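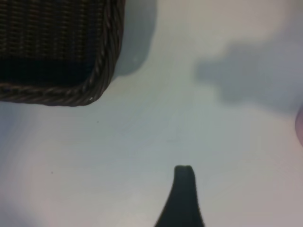
May 28, 2023

Back on the arm. The Fumolness wrist mount is stiffer than the March one, I'll give it that. I still don't buy the claim that a wrist camera alone is enough to find the rim of a basket. Dark wicker on a pale top is the easy case, and the arm drops its own shadow on the table right where the edge finder is looking.

Ran 31 tries at the basket with the lamp left alone. 8 bad rim fits, and all of them latched onto shadow. Raising the threshold to 700 got rid of two and probably broke something else.

Isari's notes say to retrain. I'd sooner move the lamp first and see how much of this "vision problem" is left.

To do: wipe the table, log finger height with each try, put the old threshold back before anyone else uses the bench.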